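Tirnport Evening Program
Footwear Basics, Unit 19: Slides and Open Sandals
Handout for the August session

Read this before the workshop hour. Bring one pair of your own and a soft tape measure.

A slide is a backless sandal held on by a band over the front of the foot. It has no buckle and no heel strap, so fit depends on the band and the footbed. A contoured footbed has a raised rim that helps keep the foot from sliding sideways.

Set the sandal sole down on a bare table first. Look at the profile, the height of the rim and where the strap meets the sole. Then turn it over and check the tread for wear - the heel and the ball usually go first.

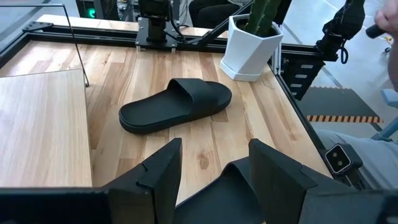 Fig. 1. Black slide with a single wide strap and a thick molded sole.

Write down the following on the Wolde sheet:
Length of footbed, heel to toe
Width of strap at the center
Sole thickness at heel and at toe
Any cracks where the strap joins the sole

Cleaning: lukewarm water, mild soap, soft brush. Air dry away from heaters. Molded foam can shrink if it gets hot - do not leave slides in a parked car.

Sheets go in the Rillstead tray by the door.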